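Trorness, and why I'm still not unpacked

Saturday, ten past six in the morning, kettle on, everyone else asleep. Going to try and get this written before they aren't.

So we moved. Most of you know. Seven weeks in the new place and there are still boxes up the stairs, one on each step on the left hand side, like a very dull museum. Trorness is lovely. Windy. The shop shuts at one on a whim and the bus is more of a rumour. I like it more than I thought I would.

What I wanted to write about was stuff. The sheer amount of it. The removal people weighed the van (they do that now, or this lot did) and we came out at 2808 kilos. Two adults, one child, one elderly cat. I keep saying the number to people. Impi Koskela from two doors down said hers was less but she'd sold a piano first, so that's cheating.

I'd had a system. Coloured stickers, a notebook, numbers on every box. Lasted until box 38 and then I think I just started shoving things in with tea towels. After that the labels say things like MISC and MISC KITCHEN? and, on one, only SORRY. Don't remember writing it. In it was the iron, half a bag of compost and all our passports.

Rule for this month (November, dark by teatime, nothing else to do) is one box a night, and everything that comes out has to go somewhere before bed. Not on the landing. Not "for now". Doing alright with it, mostly. Thursday I skipped. And the night before. 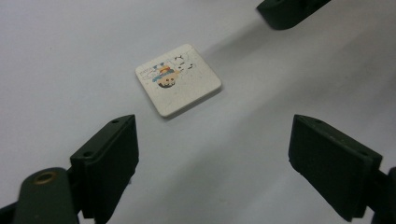
The hard ones aren't the big things. Big things you either have room for or you don't, the wardrobe went to Miklós Gál in the end and he came with a trailer and that was that, ten minutes. It's the bits. Birthday cards. A key to I don't know what. My mum's measuring spoons with one missing, which I've never once used and will be carrying to my grave aparently.

Tried the thing where you take a photo and then let the object go. Did it with a stack of school reports and a jumper. Felt fine about the jumper. Went back out to the bin for the reports at eleven at night in my slippers, so make of that what you will.

Cables are their own horror. I have a carrier bag of them and am scared to throw out a single one. The old Alura radio still works, and its lead was at the very bottom of course, wrapped round a potato masher. Radio now lives on the kitchen windowsill and gets two stations, one of them mostly weather.

Charity shop run cost me £2 in parking and I came home with a lamp. I know.

Things I've decided, for anyone else doing this: pack the kettle last, pack the bedding in something see-through, write on the SIDE of the box and not the top becuase they will be stacked. And don't let anyone help you label who thinks they're funny.

Right, cat's shouting. Eleven boxes left on the stairs, plus whatever's in the shed, which I'm not looking at until spring. If anyone local wants packing paper I've got masses, all flat, come and take it. Back door's easiest, the front one sticks.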